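Plakar tool-bin picking set: README and fault notes

Contents

223 episodes of a single arm with a parallel gripper working in clear plastic storage bins. Collected in June on the Homley bench. Each episode has a fixed-camera stream, a wrist-camera stream, joint states and gripper current.

Known fault: late stop on wall contact

In 12 episodes the arm kept pushing after a fingertip met the bin wall. The contact threshold in the Herik driver had been set to 900 (raw current units) during bring-up and was never returned to 80. Motion ended on the joint torque limit instead, well after contact. No injury and no damage to the arm. One bin cracked at a corner and was replaced.
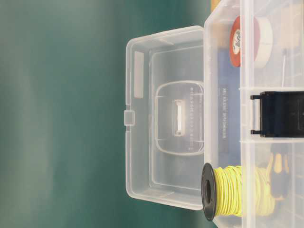

The fault shows up mostly in episodes where depth was poor. Clear walls return few valid depth points, so the planner took the contents for the nearest surface and ignored the plastic in front of them. Bins with inner dividers are worse – a roll of tape in one compartment and a spool of yellow wire in another read as two free-standing objects with open space between them. Approach paths were then planned straight through the divider.

Affected episodes are kept and flagged contact_late = 1. Drop them before training any policy that will run on hardware. They may be useful for contact detection work.
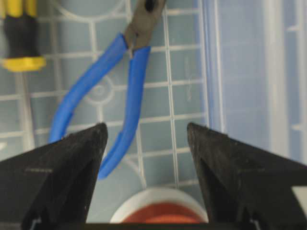
Gripper current is valid in all episodes, including the flagged ones. Joint torque is clipped at the limit and should not be used to estimate contact force.

Changes since the fault

Threshold restored to 80 and checked at driver start. The Honkanen planner now loads bin walls and dividers as fixed collision geometry. Speed inside the bin volume is capped.

Open items

Lids are not modeled. Keep the emergency stop within reach when replaying any trajectory near an open lid.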